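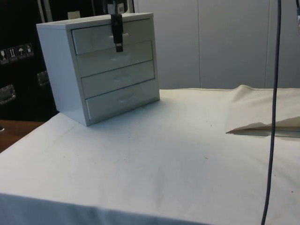 Ticket: gripper slips off drawer handle
Project: Mernura (home build, Pasell controller)
Status: open, mostly happy

Hi again! So the pulling routine is still giving me grief. The arm comes down over the little white cabinet fine, the fingers get to the top handle, and then on maybe every third try they slide off as soon as the pull starts. No error in the log, it just carries on with its arm move as if it had the drawer (very confident, my robot).

What I've tried so far:

Grip force from 90 up to 128. Better, but the motor started to whine so I backed off a bit.

Re-zeroed the wrist. The encoder read 2,302 at home and the Ikent config file had 3,000 in it, left over from the old mount. My fault! Fixed and saved.

Slowed the pull to 30 percent.
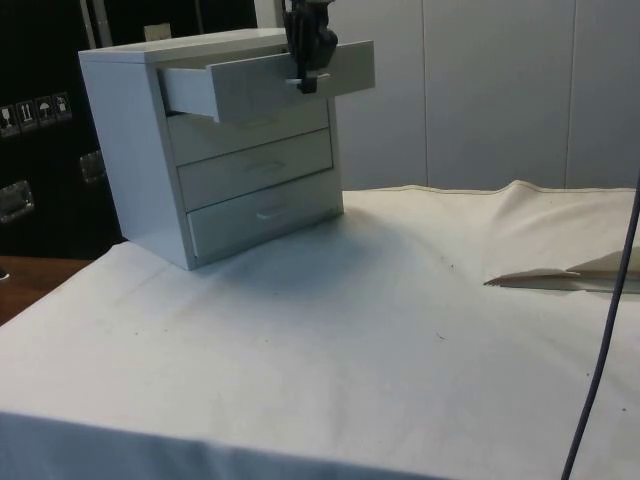 With all three changes in, I ran the top drawer again after lunch and got a lot more good pulls than bad ones. The misses I still get are all right at the start, before the drawer has moved much, so I'm guessing the fingers close a hair too late.

Is there a way to make the Valente plugin wait for the grip current to settle before it moves on? I can't find a setting for it. If it needs a script I'm fine with that, just point me at the right call. Log attached, thanks!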